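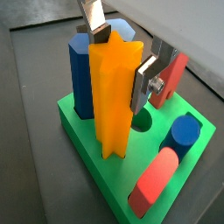

The kindest cage in Nendville

The lorries that leave the Platness egg farm carry a painted hen on the side, standing in long grass. The hens inside the sheds have 3 tiers of perches, a plastic mat to scratch at and, according to the leaflet, "a life worth clucking about". I have read that leaflet several times and still can't find the grass.

Platness calls its housing the Priria system. It used to be called an enriched cage, and before that just a cage. The new name came with a welfare mark, awarded by Sithole, a consultancy that Platness pays for the award. Sithole says the fee has no bearing on its scoring. Perhaps not, but I asked how many farms had failed and was told the question "wasn't helpful".

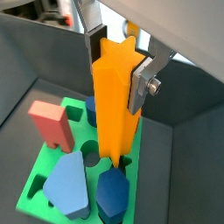
The scoring itself is odd. A farm can earn up to 100 points, and a good share of them go to paperwork: training records, cleaning rotas, a written promise to care. Going outdoors is worth 7. A shed could keep its birds indoors from hatching to slaughter and still get the top mark, with a smiling hen on every box.

Defenders say that small gains matter, and I don't sneer at a perch. A hen with one is better off than a hen without. What I doubt is the price of the perch, paid in shoppers who now believe the matter is settled. Over 3 years of visits to the shops in Nendville, I watched the plain boxes vanish and the painted ones take their place – same sheds, same birds, dearer eggs.

Platness plans another shed in December. The leaflet has already been printed.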